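Trerkwood Community Help > Work, Training and Equipment > Visits and open days

Taking a small group to see a two-armed robot doing wiring work. What should we ask to see?

Asked by Armindo Brandão, Thu 16 August
236 views, 3 answers

I run the evening electronics class at the Trerkwood centre. There are 7 of us. Most of the class repair things at home or used to work in assembly, and two are hoping to get back into it. We have been offered a place at an open day at Indau, where they demonstrate a pair of robot arms handling wires and connectors on a circuit board. The slot is 30 minutes for each group.

I went on my own to look at it first, so I could decide whether it was worth the coach fare. I stayed for most of a session and took some notes, but I was standing with people who knew far more than me and I didn't like to keep interrupting. The arms come in from either side of an ordinary white table and the board goes between them on a plastic tray. What held my attention was the wires. I have spent years telling people that loose wire is the awkward part of any job, and I had expected them to avoid it.
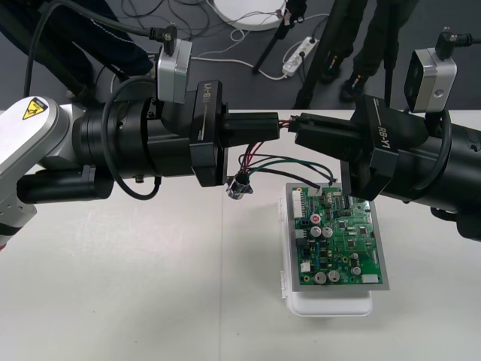 My questions are these.

1. What should we ask them to show us, given that we only get half an hour? I don't want to spend it all on a talk.

2. Is it reasonable to ask for the same job twice? I would like the class to see whether it goes the same way both times.

3. Is there anything the class should read or practise beforehand? They can all solder and they all know their connectors, but none of them has been near a robot.

4. One of our members uses a wheelchair. The tabletop is a normal height, but there are stands and cables on the floor behind it. Has anyone been with someone in the same position?

I did email the address on the leaflet and had a reply saying all questions were welcome on the day, so I am trying here.

Comment from Armindo Brandão: I should have said, the class is on Tuesdays but the visit would be a daytime one. Please don't suggest the Zeman museum, we have been.

Answer 1
Lăcrămioara Buzatu
Marked as helpful by the person who asked

I took a group from Civus to the Indau open day last December and we had the same half-hour slot. I have also worked on a harness line, so I had my own reasons for being interested. I'll go through your points in order.

What to ask for. Ask them at the start to skip the slides. They have a set of slides and it takes up 10 minutes if you let it. Say you would like to see one connector job from beginning to end, including how the board is placed and who places it. On our visit a member of staff set the board down by hand and the arms took over from there, and I thought that part was as useful to see as the rest.

Then ask what happens when it goes wrong. They were quite open with us. A plug went in crooked on one of the runs we saw, and the operator stopped, moved the arms back and started that step again. My group learned more from that than from the runs that went well. If you only see good runs, ask what a bad one looks like.

Get your people to look at where each arm takes hold. Someone on a bench would hold a plug by its body and guide the cable with a spare finger. A gripper has no spare finger, so the second arm has to do that work or the cable has to be left to lie where it will. Ask them how they decide which arm does what. We were told it depends on the side of the board the connector is on and how stiff the cable is.

Ask about the cameras on the wrists as well. I wanted to know whether they were used to guide the movement or only to make a record, and the person I asked gave me a proper answer, though it ran a bit beyond me. Someone in your class may follow it better.

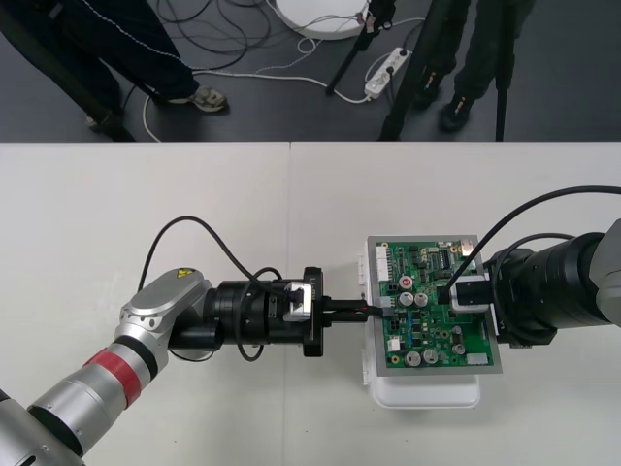 Pushing a connector home is the step I would ask to see up close. When you do it by hand you feel it seat, and you often hear it too. I asked how they know it is fully in, and they said they check it afterwards by eye and with a test lead. It may have changed by now, so it is worth asking again.

Same job twice. Yes, ask. They did it three times for us. The second and third were not identical to the first and the staff didn't pretend they were. Tell them when you arrive, though, because resetting the board takes a few minutes and comes out of your slot.

Preparation. Very little. I would bring an old board and a few leads to the class the week before and have everyone plug and unplug them with one hand, using tweezers or small pliers. It takes one evening. After that they will know what they are looking at. Don't bother with reading.

Wheelchair. One of our group uses a powered chair. Visitors stand on the near side of the table and the cables are behind it, so he had a clear view and no trouble getting close. The door from the car park is the problem. It has a raised strip across the bottom. Ring the day before and they will open the side entrance. Don't rely on email for this.

Other things. The room is warm. There are only four chairs. You can take photographs of the table but ask before you take any of the staff. Parking is free for the first two hours.

Answer 2
benchtop_les

Went to a different one so can't help with the chairs etc. My advice is go early in the day. By the afternoon the people running it have answered the same thing 100 times and you get the short version.

Also don't let the class ask how much it costs as the first question. Ours did and we lost a good chunk of time to it.

Answer 3
Guest

Is this the one near the retail park? Does anybody know if they take under 16s, my son would like it.

Comment from Lăcrămioara Buzatu: Yes, behind the tile shop. Under 16s were allowed with an adult when we went, but you will need to put his age on the booking form.

Comment from Armindo Brandão on Answer 1: Thank you, very useful. I have booked the morning slot and will ring about the side entrance. We will try the tweezers next Tuesday. Do you remember if they let anyone from the group have a go at the controls?

Comment from Lăcrămioara Buzatu: Not on our visit. One person asked and was told it needed a training session first. They did let us handle a spare board and some of the leads, so ask for that if they don't offer.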